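In defence of the drinks dispenser
Warrick Faulkner
2 Oct 2023

The catering group at Ostanham hall wants to get rid of the drinks dispensers and go back to jugs. The proposal came up in March and was put off, and it has now come round again with a note attached saying that dispensers are slow, fussy and a bother to clean. I have poured drinks at that hall for 11 years, with jugs for most of them, and I think the proposal is wrong.

The argument for jugs is that they are simple. You fill them, you put them out, people help themselves. That is true for a table of six. At the harvest supper we had 51 people through the door, and with jugs that means someone walking back and forth to the kitchen all evening. A full jug is heavy. Children can't lift one safely, and plenty of the older people who come don't want to either, so they wait to be served or they go without. I have watched people go without.

A dispenser stays where it is. You bring the glass to it, which is the light part of the job, and you stop when you have enough.

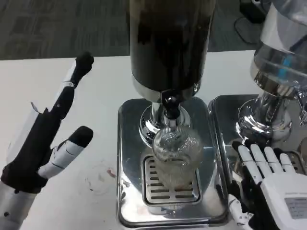 The complaint about mess deserves a proper answer. Any drinks table gets marked. Jugs drip down the outside and leave a ring wherever they are put down, and by the end of an evening the rings are all over the cloth. With a dispenser the drips mostly fall in one place, under the spout, and if there is a slotted tray beneath it they go through and stay there. You lift the tray out at the end and rinse it. You still have to wipe the table. I never said you didn't.

Some of the bad feeling comes from Badlow, where they bought cheap plastic ones with a tap low down on the side. Those have to be stood on an upturned crate to get a glass under, and the tap leaks at the washer. I have used them and I agree they are poor. But it isn't fair to judge the whole idea by them. What you want is a dispenser on a stand, with the spout well clear of the base, so that an ordinary tumbler fits underneath and can be held there without scraping your knuckles. The weight should be at the bottom. A wide metal base costs more and is a nuisance to carry, but it doesn't shift when somebody leans on it.

I would also have two, side by side, and not one big one. Two means a choice of drink, and two people can pour at once. It also means that when one runs out you can fill it while the other is still going. The big single one we borrowed from Poulain's held plenty, but there was a queue to the door and when it was empty everything stopped.

Glasses matter more than people think. I like a ribbed one. It gives wet fingers something to hold, and it hides smears better than plain glass. For pouring, hold it close up under the spout and tip it a little, the same as you would with beer. Most of the splashing people grumble about comes from standing the glass flat on the tray and opening the tap all the way.

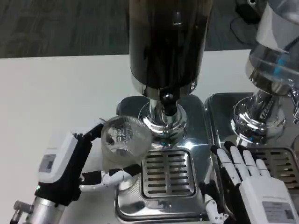 A ribbed glass held at a slight tilt under the spout, with a second dispenser alongside.

Then there is cleaning. The note says it takes half an hour. It takes me less, but I accept that it takes longer than a jug. The spout has to come apart, and if you have had anything sugary in there it has to be done the same night. Left until morning it goes sticky and the tap will jam. I do mine with hot water and a bottle brush, and I leave the parts out on a tea towel to dry. If the trouble is that the same person gets left with it every time, that is a fault with the rota, and jugs won't cure it. We would only be leaving that person with 31 jugs and glasses in the sink.

The note also mentions a Wulomon catalogue and a price for a dozen new jugs. I would sooner see the money go on spare washers and a decent brush, with whatever is left over put towards the glasses we keep breaking. The jugs we already own can stay in the cupboard for water on the tables, where they do a good job. I shall be voting against the rest of it.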